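Filed under: Notebook, Lists & Data | Print | E-mail this page

October, 4:40 p.m.

Film list merge, third try. The Stindmont list says it holds 680 titles. Bevan says 680 as well, which cheered me up until I lined them up and found 80 that don't match. Same total, different movies. Wonderful.

Most of the damage is remakes. Our matcher looks at title first and year second, and it treats the year as a polite suggestion. Turned the tolerance down to zero and lost a pile of perfectly good silents, whose years are a matter of opinion anyway. Put it back to one.

Nolley import ran in batches of 200 - fine until the last batch, which was 232 for reasons known only to the script. It went through. Leaving it alone.

Shorts are still counted as features if the runtime field is blank. A blank is read as "long." I wrote that line, so no complaints.

Plorketti wants the checklist badges to survive the merge. They don't yet. Anyone who finished the old silent list will wake up at some lower percentage and write to us. Draft a notice before the switch, and keep the old table until the mail dies down.

To do: director aliases, accents in titles, the two "untitled" entries that keep eating each other. 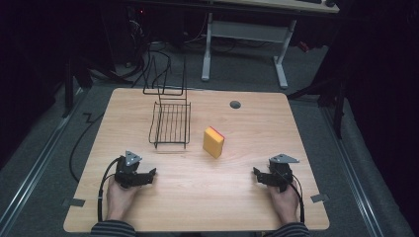
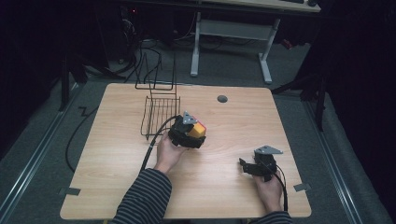
Black wire rack and grippers on the table, both shots.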